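Se buscan teleoperadores/as – campaña de recogida de demostraciones, Furtado

En Furtado necesitamos gente para enseñar tareas de manipulación a robots de dos brazos. A mano o por control remoto, según la tarea. Incorporación inmediata, plazas limitadas, escribid cuanto antes.

Qué se hace. Te sientas en el puesto, coges los mandos y mueves los dos brazos. Repites una tarea corta muchas veces: recoger piezas, separarlas por color, pasarlas de un cubo a otro. Cada repetición se graba y se etiqueta (buena, dudosa, para tirar). En algunas tareas no hay mandos, se guía el brazo directamente con la mano.

La campaña se llama Tindunov y empieza con ladrillos de juguete. Rojos, verdes, azules. Luego vendrán telas y cubiertos, todavia sin fecha.
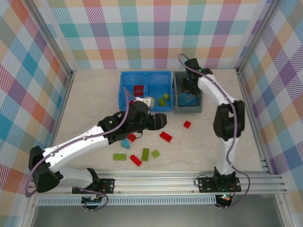
¿Hace falta experiencia con robots? Ninguna, la formación la damos nosotros los dos primeros días y va pagada igual que el resto.

Lo que sí pedimos:
Mayor de edad y permiso de trabajo en regla
Buen pulso, paciencia con lo repetitivo
Distinguir bien los colores
Español o inglés, nivel conversación
Poder venir al menos tres turnos por semana

Se valora: videojuegos con mando, costura, modelismo, montaje de electrónica, cirugía veterinaria (sí, hemos tenido). Zurdos bienvenidos, los mandos se ajustan.

Condiciones. Turnos de cuatro horas, mañana o tarde, con pausa cada 50 minutos. Pago de 14 euros la hora, contrato temporal de 6 semanas con posible prórroga. El puesto es presencial, nave Bovdale, segunda planta – hay ascensor y aparcamiento para bicis. Café gratis, comida no.

Datos personales: grabamos los brazos y las piezas, también las órdenes que salen de los mandos. Ni cara ni voz. Se firma un consentimiento el primer dia y se puede retirar cuando se quiera.

Plazas: 31 en total, repartidas entre los dos turnos. Quien ya estuvo en la campaña Wolloswood de febrero tiene prioridad pero que lo ponga en el asunto, porfa, que si no se nos pasa.

Para apuntarse: formulario de la web, apartado Empleo, referencia Tindunov. Adjuntad CV de una página (una!) y vuestra disponibilidad por turnos. Carta de motivación no hace falta. Habrá una prueba práctica de media hora con los mandos, tambien pagada.

Publicado el 2023-05-13. Se cierra cuando se llenen las plazas.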